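Safe practice for two-arm cells - speaker notes
Yoga Ong, Vevonetti
May 2023

Slide 1. Title. Say hi, thank Stukico for the room. Slides go out after, no need to take photos of them.

Slide 2. Why am I up here. We run two-arm setups at Vevonetti, mostly cloth handling - socks, towels, small stuff. Looks harmless. People get sloppy around harmless looking work. Ask: who here has reached into a cell with the motors live? Wait for hands. Put mine up too.

Slide 3. The rule book. Don't read the standards out loud!! Point is only this - the robot standards start from a risk assessment and so do we. Not from the fence. Not from the e-stop. You write down the task, who goes near it, what could hit or pinch them, and then you pick the guard. If anyone asks for clause numbers, send them to their own safety person, mine are for our site only.

Slide 4. Task, not arm. Same arm, different gripper, different job, new assessment. The Tuhumury cell got signed off for folding. Then somebody moved it onto hanging. Same arms so they kept the old sheet. Wrong. Hanging means reaching up, things that swing, clothespins that can snap shut on a finger. None of that on the folding sheet. We caught it at the yearly review, should of been caught the same day.
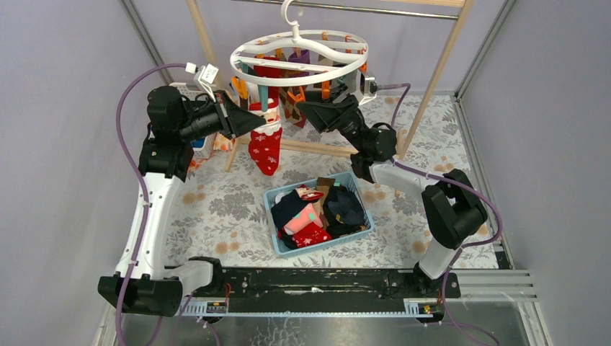
Two arms reaching for one hanger is where most of our house rules come from. Go through them quick:

- Shared space gets a name and an owner. One arm asks, other arm yields. If both want it, both stop.
- Speed in shared space is capped at 345 mm/s. Our number, from our own tests. Do not copy it.
- Cables. Check the loops at full reach, both arms, before every shift. Not at home position, at home they always look fine.
- Soft goods hang down and move. Keep-out zone goes around where the cloth can swing to, not where it hangs in the CAD.
- Props count as part of the cell. Rack, basket, tray, mat. Move one and you tell the log.

(pause here, people will be writing)

Slide 5. Going in. Power off, lock, try to start it, then go in. Every time. Yes for one sock. The sock question always comes up - answer is yes. Long tongs are not a loophole, Atari team tried it, we wrote it into the sheet after. (Atari is our night crew's name, someone will ask.)

Slide 6. Resets. This is the dull one, slow down. Most entries in our log are resets - someone putting the items back for the next run. Log had 1002 entries when I pulled it, around 400 were resets. So if your assessment only covers the arms running, it misses a huge chunk of the time people spend with hands inside. Write the reset as its own task. Who, how often, what state is the power in.

Slide 7. Teleop and practice runs. Person driving must see the whole cell, or have a second person who can. Stop button in reach of the spotter, not just the driver. Test it at start of shift, initial the sheet. No initials no run. Had some pushback on this, skip the story unless there's time.

Slide 8. Paperwork. Keep it to 2 pages. Longer than that and it lives in a drawer. Tape a copy to the enclosure at eye height. Date on it, name on it, task on it. Change anything on the list - gripper, item, rack, speed - and the sheet comes down until its redone.

Slide 9. Questions. Likely ones:
Collaborative arms, do we still need all this? Yes, the rating is for the arm, the assessment is for what you do with it.
Can we get the template? Yes, leave a card at the Vevonetti table.
Light curtains or doors? Depends, we use doors with interlocks, don't get dragged into it.

Clicker goes back to the front desk.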